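关于我们

大家好,我是 Imtiaz Nanayakkara,Nallberg 工作室里负责"教"的那一半。另一半是 Dumisani Naidoo,他负责"学",也就是把我们教出来的东西喂给模型,再回来告诉我哪里教得烂。网站改版拖了快一年,别的页面都好了,就剩这一页一直挂着"内容建设中",昨天有个来面试的同学当面问我"你们到底是干嘛的",我脸上有点挂不住,所以今晚泡了杯茶坐下来写。会写得比较啰嗦,赶时间的朋友可以直接拉到后面看"怎么找我们"。

先说我们干什么

一句话:我们用手教机器人干活。

再多说几句。很多人以为机器人干活靠写程序,抓哪里、抬多高、放到哪个坐标,一行一行敲进去。在工厂的流水线上这么干没问题,零件每次都在同一个位置,长得也一模一样。可是换成一块布就完蛋了!布往桌上一扔,每次的褶子都不一样,你没法告诉机器"去抓坐标某某处的那个角",那个角这会儿可能正压在底下呢。叠衣服、铺桌布、把毛巾拧一拧搭到杆子上,人闭着眼睛都会的事,写成程序能把人写哭(Dumisani 真的试过,他写了一个多月的折布规则,最后自己把那个文件夹改名叫"不要打开")。

所以我们换了个办法,人来做一遍,机器看着学。人做一遍不够就做很多遍,换块布,换张桌子,换个人,再做。每做一遍都录下来,手在哪里,夹爪张开多少,眼前看到的是什么。攒够了,拿去训练,训练完让机器自己试,试得不好就回来看是哪种情况没教到,接着补。

听起来挺简单对吧,我当初也这么觉得,哈哈。

我们是怎么凑到一块的

我和 Dumisani 认识是在 Salgado,一家做分拣设备的公司。我在现场调试组,他在算法组,隔了两层楼,平时基本靠互相甩锅维持联系。现场抓不起来软包装袋,我说是算法不行,他说是我标定没做好。有一回吵得比较凶,他直接拎着电脑下楼了,在我旁边坐了一个下午,看我用遥控手柄一点一点把机械臂挪过去,斜着插进袋子底下,再往上一兜,就起来了。

他看了半天,问我:你怎么知道要斜着进?

我说我也不知道,手一推就觉得该斜着。

他当时的表情我到现在都记得。后来他跟我讲,他那天回去一晚上没睡,满脑子都是"手里面的东西怎么拿出来"。会干活的人脑子里有一大堆自己都讲不清楚的东西,问他,他答不上来,让他做,他做得又快又好。那就别问了,让他做嘛!

之后我们就开始利用周末瞎折腾。最早的一套采集工具是我拿烧烤夹改的,对,就是烤肉用的那种长夹子,上面绑了个位置追踪的小球,线从袖子里走,一抬手就扯掉。用那玩意儿录出来的数据没法看,抖得像坐拖拉机。不过我们拿它教会了一只旧机械臂把海绵从一个盘子搬到另一个盘子,搬成的那次我俩在屋里喊得楼下都上来敲门了。

2019年12月19日,我们去把公司注册了。名字没什么深刻含义,Nallberg 是 Dumisani 小时候自己编的一座山,他画过地图的。我提的几个名字都被占用了,就用了他的山。转年一月搬进了现在的 1505 室,搬家那天电梯坏了,这个就不展开讲了,想起来膝盖疼。

两条路子:手持和遥控

来参观的人最常问的就是你们到底用哪种方法。答案是两种都用,看活儿。

第一种是手持夹爪。人一手拿一个,夹爪的开合方式尽量跟机器人手上的那个一致,然后你就站在桌子前面干活,跟平时没太大区别,只不过手指头换成了夹子。好处是快,而且顺手,新来的同事练上一个上午就能上桌。力气也是自己的,布绷没绷紧,手腕上有感觉,自然就知道该松一点还是再拉一点。还有一个好处是不需要机器人在场,机器人又贵又沉,搬来搬去还容易闹脾气,夹爪往包里一塞就能去别人厨房里采数据了。

缺点也有。人太灵活了!人会不自觉地侧过身子、弯一下腰、把胳膊肘拐到一个机械臂根本到不了的地方去。你觉得这一段做得漂亮极了,回头往机器人身上一放,它的手臂拧成麻花,报错停机。所以我们对采集员有个要求,脚下尽量别挪,动作收着点,想象自己肩膀以下没有那么多关节。头两天大家都做得很别扭,像刚学跳舞,过几天就习惯了。有个同事习惯过了头,回家炒菜也那样炒,被家里人笑话了。

第二种是遥控。戴上头显,手一动,对面机械臂跟着动。用这条路采出来的数据,机器人肯定做得到,毕竟本来就是它自己做的。到不了的地方当场就到不了,操作的人马上会换个办法,这个"换办法"的过程特别值钱。可是慢,真的慢,手上又没有感觉,抓没抓牢全靠眼睛看。一段叠毛巾,手持的话一会儿就完事,遥控能磨掉你一半的耐心。戴久了还晕,我自己属于特别容易晕的那一类,所以遥控的活一般不排给我(这一点我对外宣称是管理安排)。

现在的做法大致是先用手持的攒量,把各种样子的布、各种摆法都过一遍,再用遥控的补难点。比例没有定死,Dumisani 每次训完会来跟我说哪边多了哪边少了,然后我去改排班表。

我们为什么跟布杠上了

前面老是说布,因为我们现在主要就在做这个。Huscombe 是我们的第一个长期客户,做酒店布草洗涤的,每天要处理的床单枕套毛巾堆成山。他们的熨烫和折叠早就有机器了,卡就卡在最前面那一步:从一大坨刚出来的东西里面找到一块布的两个角,把它拎开。就这一步,到现在还得靠人站在那儿一块一块地理,手一直举着,肩膀很受罪。

我去他们车间站过三天。头一天我还挺自信,觉得不就是找角嘛。结果旁边的大姐理完一摞我才理了几块,而且我理的还有一块是反的。我就问大姐你是怎么找到角的,她说,"摸边啊,顺着边一捋就到了。"

顺着边一捋就到了。这句话现在写在我们白板的最上头,擦白板的时候大家都会绕开它。

于是我们教机器人的第一课就改成了捋边。先随便拎起一个地方,另一只手去夹垂下来的边,轻轻夹着往外滑,滑到头,就是角。说起来轻巧,难在那个"轻轻"上面。夹紧了滑不动,夹松了布就溜了。棉的和化纤的手感又不一样,洗得次数多的和新的也不一样。为了这个,夹爪上的垫子我们换过好多版,有的太涩,有的太滑,有的挺好用就是掉渣。

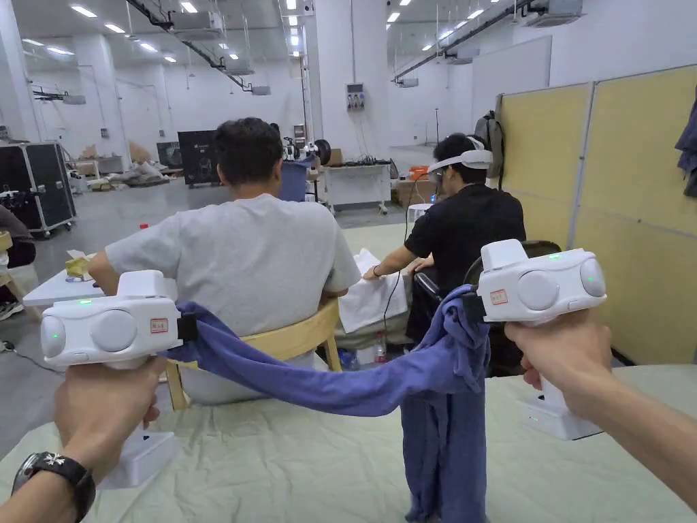

采集员这个岗位,外面的人常常觉得就是重复劳动,招聘的时候也总有人问是不是很枯燥。我得替大家说句话,这个活有手艺在里面。同样是把一块布拉开,有的人录的数据拿去训练,机器学得就稳,有的人录的就不行,两个人的录像放在一起看,肉眼根本看不出差别。我们后来反复对比才发现,录得好的那位每次抓住以后会停那么一小下,再开始拉。就那么一小下,机器就分得清"抓"和"拉"是两件事。录得不行的那位动作太连贯了,连成了一片,机器糊里糊涂,没抓住就开始拉,拉了个寂寞。

可是也不能停太久!停太久机器会学会发呆。有一阵子我们的机器人抓住布以后就定在那里不动了,特别深沉,大家围着它猜它在想什么。查了两天,是有一批数据里采集员抓住布以后习惯性地扭头跟旁边的人聊天。从那以后上桌的时候就尽量不聊天了,要聊等一段录完再聊,这也是我们少有的几条被全员严格遵守的规矩之一。

失败了怎么办也是个大题目。刚开始我们把做失败的那些段全删了,只留做成的,想当然地觉得要教就教好的嘛。结果教出来的机器人顺的时候很顺,一旦布滑掉了一个角,它就当没这回事,举着空夹子继续往下叠,叠完了还规规矩矩退回原位。很有礼貌,但是桌上一团糟。Dumisani 说这是因为它从来没见过布掉下来以后人是怎么办的。于是我们现在专门录"救场":故意掉一个角,再去把它捡回来;故意抓歪,松开,重新抓。新同事一开始都不太放得开,让他故意做错他反而紧张,掉得特别假,布跟被扔出去似的。

一天大概怎么过

有人问过我们能不能写写日常,那我就写写。

早上先做标定,标定的意思就是让夹爪、相机还有机器人对"这个点在哪儿"达成一致意见。这一步谁都不爱做,可是不做后面全白费。我们吃过一次大亏,相机的支架被人碰歪了一点点,没发现,录了整整 200 段,后来全部作废。那天晚上请大家吃的火锅,气氛比较沉重。现在每张桌子旁边都贴了单子,做完签字。

标定完就排桌。一张桌子上当天放什么任务,用什么颜色的桌布和什么材料的布,都有安排,过一阵就换,免得机器人以为全世界的桌子都长一个样子。真的会的,它真的会这么以为!早期有一版模型,在我们自己屋里叠毛巾叠得好极了,带去 Huscombe 的车间演示,换了张桌子它就完全不认识毛巾了,两只手在空中比划,像在指挥合唱团。客户站在旁边看着我们,我们看着机器人。回来的车上一路没人讲话,快到的时候 Dumisani 突然说,"得买桌布。"后来我们就买了很多桌布。

连续录 60 分钟必须休息,这个没得商量。有的人手热起来了不想停,说再来几段,不行,下来喝水。手腕酸了以后动作会变形,自己感觉不到,数据里看得清清楚楚。遥控的那位休息时间还要更长一些,摘下头显先坐一会儿再站起来。

下午采集继续,同时有人看录像。看录像是轮流的,每个人都要看自己录的,也要看别人录的。这个安排起初有点阻力,谁愿意看自己犯傻啊,可是看过几次以后大家进步特别快,还会互相偷师。捋边的时候先把夹爪稍稍往下压一点再滑,这招就是这么传开的,现在已经搞不清是谁发明的了,至少有三个人声称是自己。

傍晚传数据,充电,收拾桌子。然后是我最喜欢的环节,如果当天有新模型训好了,就拉到机器人上跑一跑。大家手里的活都会放下来凑过去看。你上个星期亲手教的动作,从一台机器身上冒出来,连你那个抓之前要微微抬一下手腕的小毛病都学去了,那个感觉很难形容,有点骄傲,也有点不好意思。有一次机器人叠完毛巾以后在上面轻轻拍了一下,我们都愣住了,没人教过它这个呀?倒回去一查,Dumisani 录的那些段,每一段最后都拍了一下。他本人完全不知道自己有这个习惯。

那个拍一下我们留着了,客户也挺喜欢的。

除了布,还做什么

布是主业,但也接别的。跟 Zistau 合作的一个项目是整理线缆,把乱成一团的线理顺,卷好,扎起来。做这个项目的时候我们信心满满,心想布都搞了,线还能比布难?线可以比布难的,跟大家汇报一下。布再乱它好歹是一片,线打了结你得先看懂它是怎么打的,人自己都要琢磨半天,琢磨的那半天里手是不动的,数据里什么也没有。后来采集员改成一边琢磨一边用夹爪轻轻拨一拨、挑一挑,把"想"的过程也变成手上的动作,效果才上来。还没有完全做好,还在做,扎带那一步目前仍然是靠人。

我们也帮别的团队采数据,你们有机器人,有想教的任务,缺人手或者缺经验,可以找我们。一个任务一般从 500 段左右起步,先看看学成什么样,再决定要不要加。有的任务简单,用不了这么多,有的任务(线缆,我说的就是你)加了好几轮还在加。我们不太喜欢一上来就报个大数目然后闷头录,录到一半发现任务定义有问题,那真是要命。所以头一两天我们通常什么都不录,就是拿着夹爪反复做,找最顺的那个做法,吵架,再做,再吵。客户如果正好在场,可能会觉得我们关系不太好。关系挺好的。

有些活我们不接。特别锋利的、特别烫的东西,以我们现在的条件采起来不安全,不接。要在别人不知情的情况下录像的,也不接,去家里或者车间采集之前,在场的人都得同意,镜头里不想出现的就不出现,这条我们写进合同的。还有就是"下周演示,能不能让它看起来会做",这种电话我们每年都能接到几个,谢谢信任,真的不行。

关于"会不会抢人饭碗"

这个问题我躲不过去,每次分享都有人问,我在 Huscombe 的车间里也被那位大姐当面问过。我当时答得磕磕巴巴的,讲了一通效率啊人机协作啊,讲完自己都觉得虚。她听完说,要是机器能把举手的活干了,她就去干检查的活,坐着干的,问题是老板给不给她这个坐着的活。

我没法替老板答应她什么。我能做的是,后来签续约的时候我们跟 Huscombe 谈,请他们有经验的理布师傅来当我们的示范员,按课时付钱,钱走我们这边。师傅们来了以后我才发现自己之前教得有多糙,大姐用夹爪用了半天就比我顺了,还嫌夹爪笨。她提的好几条意见都改进到了后面的版本里,比如手柄的角度,她说原来那个角度干久了手腕是拧着的。我们这些天天坐办公室的怎么就没想到呢。

饭碗的事我还是没有一个漂亮的回答,放在这里,以后想明白了再来改这一段。

我们在找什么样的人

采集员一直在招,不看专业,做过裁缝、厨师、护理、修车的我们都特别欢迎,手上有活的人学起来非常快。面试没有笔试,来了先给你一对夹爪和一堆毛巾,玩一会儿,再聊。会弹琴的好像也有优势,不过样本太小,别当真。左撇子请务必投简历!我们左手主导的数据少得可怜,机器人现在是个顽固的右撇子。

工程这边主要缺做硬件的。夹爪在持续改,重量、握感、垫子、走线,哪一样都可以聊三天。你要是那种拿到一个工具先掂一掂再翻过来看看螺丝在哪儿的人,我们大概会处得来。

做训练的岗位归 Dumisani 管,他让我转告:请不要在简历里写"精通",他看见这两个字就忍不住要问到底。另外,训练岗的同事入职第一个月有一半时间要上桌采数据。有人为这个拒过我们的录用,可以理解,但这条不会改。没亲手教过,看见一条奇怪的曲线你只会去调参数,教过的人会想起来,哦,是那天那块布太滑了。

实习生也收,时间长一点的优先,刚练顺手就走了我们会很舍不得。

怎么找我们

想来参观的,提前写信约一下,直接敲门我们多半正在录,会让你在走廊里等到一段结束。来的时候穿双舒服的鞋,可以上手试,大部分人试了就不想走了(有位客人本来约了看一眼,后来叠毛巾叠到天黑,还自己去翻录像检查)。带小朋友来也可以,小朋友手小,有一套握柄短的夹爪给他们用。

想合作的,写信的时候请附一段视频,用手机拍就行,拍人是怎么做这件事的,从头到尾别剪。比任何文档都管用。拍的时候也别特意做慢,平时怎么做就怎么做,有失手的地方更要留着。我们看完会回信,说能不能教,打算用手持还是遥控,先录多少,心里没底的地方也会写清楚。回信一般是我写的,所以也会像这一页一样长,请多包涵。

投简历的,标题写上你想做的岗位和你最拿手的一样手工活,什么都行,包饺子也行。上个月有位同学写的是"能单手给被子套被套",下周一来上班。

茶早就凉了,我去续一杯,顺便让 Dumisani 看看这一页有没有把他写得太离谱。他要是有意见,就请他自己再写一页。

Imtiaz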